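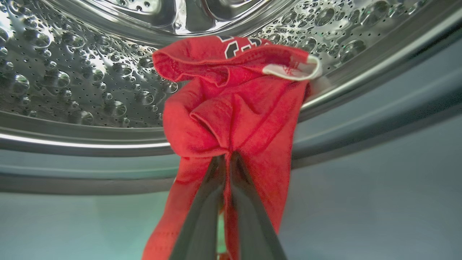
red fabric, bright as anything

Home | Posts | Replies | Media

1/ Trying Tarnala, the train tracker app. Free. 3 days in.

2/ Platform alerts — fast. Got mine before the station board changed at Fivulcombe.
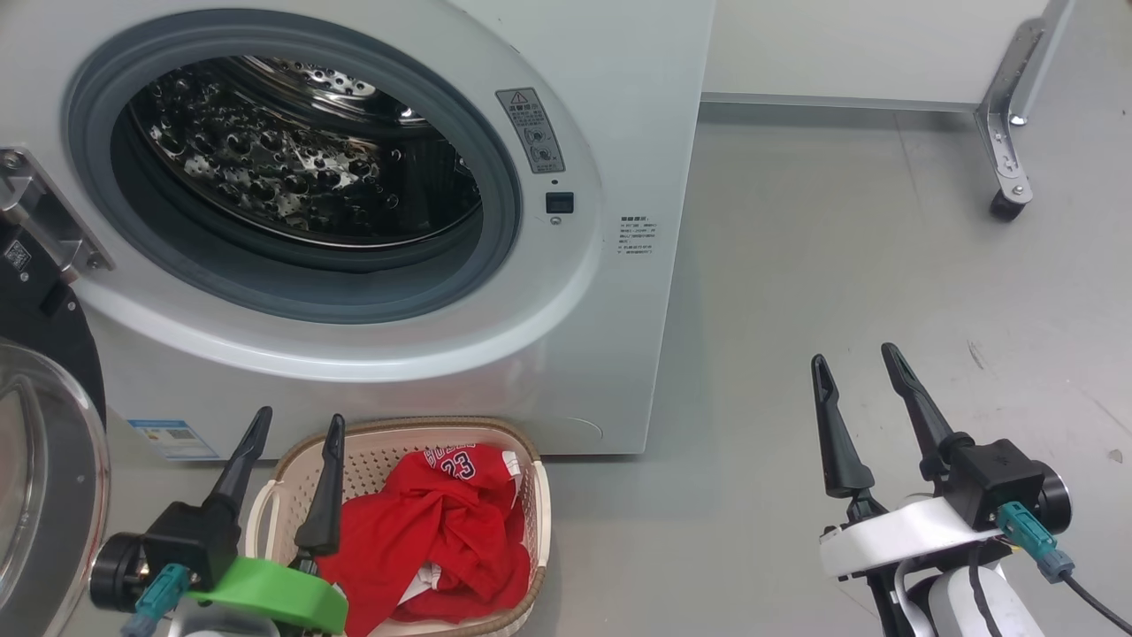 drum, door open

3/ Offline maps tho... 221 MB for one region. Why

4/ Saved trips max out at 6. I have more conections than that. 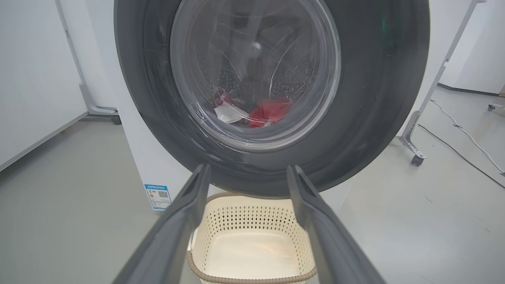 red and white in the wash

5/ Battery ok. Widget freezes after a delay notice, have to reopen teh app. 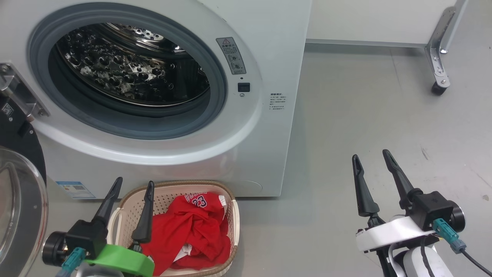

sticker side of the washer

6/ Keeping it for the Brekatwood line. Paid tier — maybe in February.

Comments

Vira Horobets: widget froze for me too, reinstall fixed it

Lautaro Espinoza: does it do buses?

Vira Horobets: only the airport one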